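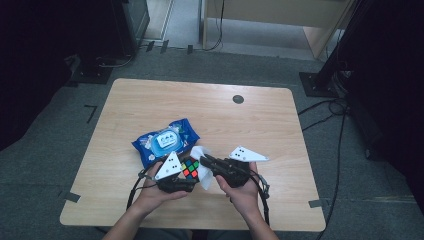
Foto: Þórey Fogh / Ludoteca Jidach

Informe de seguimiento para la Fundación Lauritsen
Ludoteca Jidach - limpieza y puesta a punto de juegos de mesa y puzles pequeños
Periodo: hasta mayo
Responsable del informe: Rukhsana Bugti

1. Situación general

El proyecto sigue el plan aprobado, con un retraso en la parte de etiquetado que se detalla en el punto 4. La ayuda concedida cubre el material de limpieza, las cajas de almacenaje y las horas de Wendell Esposito, que lleva el día a día de la sala. A finales de mayo el fondo de préstamo tenía 285 piezas registradas. En ese recuento entra todo lo que se presta suelto (cubos, rompecabezas de mano, juegos de cartas) y también los juegos con caja, que figuran como una sola pieza aunque lleven muchas fichas.

2. Trabajo de limpieza

Cada pieza que vuelve de un préstamo pasa por la mesa de limpieza antes de guardarse. Usamos toallitas húmedas para el plástico y pañuelos de papel para el repaso. En los cubos pequeños, como el de 2x2, hay que girar las caras durante la limpieza, porque la suciedad se queda en las juntas y con una pasada por fuera no sale. Las pegatinas de colores se repasan con poca presión. Ya hemos perdido alguna por frotar de más y los recambios no siempre coinciden en tono.

Al principio probamos con un pulverizador y bayeta. Dejaba demasiado líquido en los mecanismos y lo abandonamos en la segunda semana. Las toallitas en paquete con tapa de plástico salen algo más caras, pero se conservan bien si se cierra la tapa después de cada uso. El consumo está siendo de 6 paquetes al mes, dentro de lo presupuestado.

De las piezas revisadas hemos retirado 38. La mayoría tenía roturas en el mecanismo o pegatinas que ya no se podían leer. Las que admiten arreglo están en una caja aparte, a la espera de que Gunhild Thorlacius pueda dedicarles una tarde.

3. Sala y mobiliario

La mesa clara de esquinas redondeadas ha dado buen resultado. La superficie es lisa y se repasa enseguida, y las esquinas se agradecen en una sala por la que pasan niños. El pasacables redondo del tablero nos preocupaba por las fichas pequeñas. De momento la norma es no trabajar con juegos de muchas piezas en ese extremo, y queremos ponerle una tapa.

La moqueta gris es el punto débil. Las migas y las fichas caídas se ven mal y hay que pasar la aspiradora al cerrar. Pedimos presupuesto a Pevance para una lámina protectora debajo de la mesa y todavía no han contestado. Si la respuesta no llega antes del verano, buscaremos otra opción por nuestra cuenta.

4. Etiquetado y fichas

Es la parte que va con retraso. Teníamos previsto etiquetar todo el fondo en este periodo y faltan 65 piezas. El primer lote de etiquetas se despegaba del plástico a los pocos días y hubo que repetir una parte del trabajo. Las nuevas aguantan mejor - las llevamos usando un mes - y Philomena Aidoo ha empezado por los juegos que más se piden. Las fichas de préstamo en papel se mantienen hasta que el etiquetado esté completo.

5. Gastos

No hay desviaciones importantes. El gasto en toallitas y pañuelos está según lo previsto. La partida de etiquetas se ha superado por la repetición y proponemos compensarla con lo que ha sobrado en cajas, ya que el centro cívico de Skirnedville nos cedió varias que no utilizaba. Necesitamos el visto bueno de la fundación para ese traspaso entre partidas. Las facturas van en el anexo.

6. Próximo periodo

Terminar las etiquetas pendientes.
Revisar la caja de piezas por reparar y decidir cuáles vuelven al préstamo.
Colocar la tapa del pasacables.
Imprimir una hoja con los pasos de limpieza y dejarla en la sala para quien cubra los turnos de Wendell en agosto.

El siguiente informe se enviará al cierre del verano. Para cualquier consulta sobre las cuentas, la persona de contacto es Rukhsana Bugti, por las mañanas hasta las 13:30.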